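4.2 Setting up and looking after the paired grippers

Of all the tasks in the Zondau set, untangling jewellery taught us the most about keeping a pair of hand-held grippers in good order. Beads are wonderful test objects! They roll, they slip between the pads, and a strand held a little too loosely slides away without any warning. A fault that would pass unseen on a cup or a box shows up at once on a string of beads.

Before each block of work we closed both grippers on a strip of card and checked that the pads met along their whole length. If the card could be pulled out from one side, we slackened the pivot pins, squared up the fingers and tightened again. The check takes 44 seconds once the hands know it, and we repeated it after every nine runs.

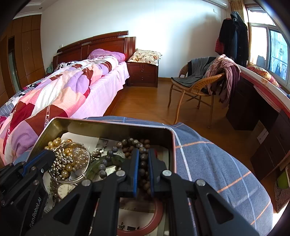
Figure 3. Two grippers at the tin. The fingers of the central one stand nearly parallel, with a strand of beads between the blue pads.

Pad wear was the real surprise. Over 317 runs we changed the pads five times, far more often than on the Drirano kitchen tasks, and each change brought back a grip on small beads that we had stopped noticing we had lost. We now wipe the pads with a lint-free cloth at every check and write the change down in the same log as the runs, so that a drop in grip can be traced to a pad and the screws behind it.

Screws need the same care. We mark each head with a dot of paint pen after tightening, a habit borrowed from the Zoubi bench, and a dot that has turned tells us where to look first.
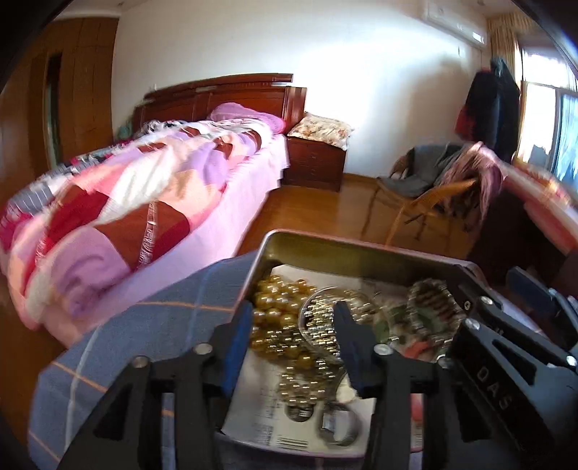 Drodemura, replying to an early draft of this section, asked whether checking every nine runs was too seldom for fresh pads, which in their own trials settled most in the first few closings. We think this is a very good point, and have added one extra card check straight after each pad change.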